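Waiting for the Knock: How One Town Changed the Way It Answers Burglary

Jun 24, 2018

For most of the past decade, a resident of Vavomham who came home to a forced back door could expect a crime reference number, a leaflet and very little else. An officer might call within the week. If nothing had been left behind by the intruder, and no neighbour had seen anything, the file was usually closed before the glazier had been paid.

The town is not unusual in this. Domestic burglary is a common offence and a difficult one to detect. It tends to take place in daylight, in streets that empty after the school run, and the goods taken are small enough to fit in a coat. What sets Vavomham apart is the decision, taken last August, to send an officer to every reported break-in at a home, whatever the value of the loss.

The policy began on the Prullell estate, a district of 700 households between the railway line and the old brickfields. Burglary there had been reported more often than in any other part of the town, and residents' meetings had returned to the subject again and again. Complaints were seldom about the theft itself. People spoke of telephone calls that were not returned, of statements taken twice by different officers, and of learning from a newspaper that a man had been charged with entering their own home.

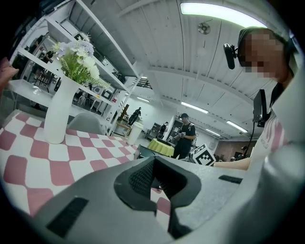 A pink and white checked cloth covers the table.

Under the new arrangement, two officers are assigned to the estate and carry each case from the first visit to its conclusion. They are expected to attend on the day of the report, to speak to the houses on either side and opposite, and to return once more before any file is closed. The householder is given a direct number. If a suspect is arrested, charged or released, the householder is told before the information is made public.

None of this is new in principle. Older residents recall a time when the police house stood at the corner of the Hilance Road and its occupant knew most families by name. The building was sold when the county drew its stations together, and response work was moved to a central depot 20 miles away. Officers sent from the depot were competent, but they rarely came to the same street twice. A description given in one house was not readily connected with a description given in the next.

That connection appears to be where the present scheme has made its clearest difference. During the winter, a series of entries through kitchen windows was at first recorded as a number of separate incidents. The estate officers, having stood in each of the kitchens, noticed that the same kind of catch had been forced in the same manner, and that every house backed on to a footpath behind the garages. The path was lit and the gate at its far end repaired. A man was later charged and the matter is before the court.

The scheme has its critics within the service. Sending an officer to every address takes time from other duties, and supervisors have asked whether a visit is justified where a shed has been opened and nothing removed. There is also the question of what becomes of neighbouring districts. The Riedl side of town, which has no assigned officers, continues to be served from the depot, and its residents have asked with some force why a break-in on their side of the bridge should be treated differently.

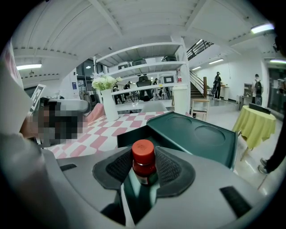

Photograph: Contributed

A further difficulty lies in measuring success. Reported burglary on the estate rose in the first months of the scheme. Those responsible for it hold that people who had ceased to report offences had begun to do so again, and the argument is a reasonable one, though it cannot easily be proved. Insurance claims would offer a useful comparison, but many households on the estate carry no contents cover, and their losses have never appeared in any table.

Victims' accounts are more consistent. In letters submitted to the scheme's spring review, householders wrote of the second visit more often than the first. On the first day there is a good deal to be done: cards to be cancelled, a lock to be changed, children to be reassured. It is some days afterwards that a person begins to sleep badly, or finds that a drawer thought to be untouched has been searched. Several had remembered a detail by then, such as a van or a caller at the door, and had not liked to trouble the police with it by telephone.

Practical measures have followed from these conversations. Window locks are now fitted without charge for tenants who have been burgled, and landlords have been asked to replace the older type of rear door. The estate's property marking sessions, which had lapsed, have resumed in the community hall.

Funding for the two posts has been agreed until the end of the financial year. An application to extend the arrangement across the bridge to Riedl has been submitted and is to be considered in the autumn, together with a proposal that the officers should have the use of a room on the Hilance Road, a short walk from the site of the former police house.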